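Home | Newsletters | Archive | Subscribe

Platform Notes, 15/04/2023

Follora opens its payments layer to outside apps

Follora has published the terms under which other firms may run mini-apps inside its messaging service. Access was limited to three partners during the February trial, among them Distelora. The commission is flat and charged on completed orders only. Niloufar Yazdani, head of platform, puts the number of applications received at about 1323. Review is manual, and 151 have been cleared.

Refunds remain with the seller. Chat data is not shared with mini-apps.
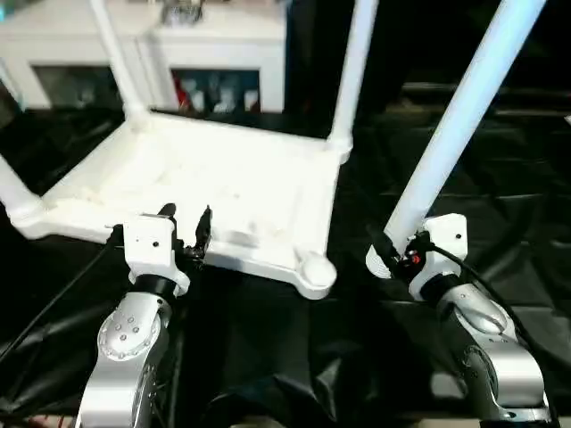
Also this week

Restrepo has moved its login service to Plisatberg. Davoud Ghaffari covers the change in the next issue.

Recent items
Who holds the wallet balance?
App store fees compared
Maps inside chat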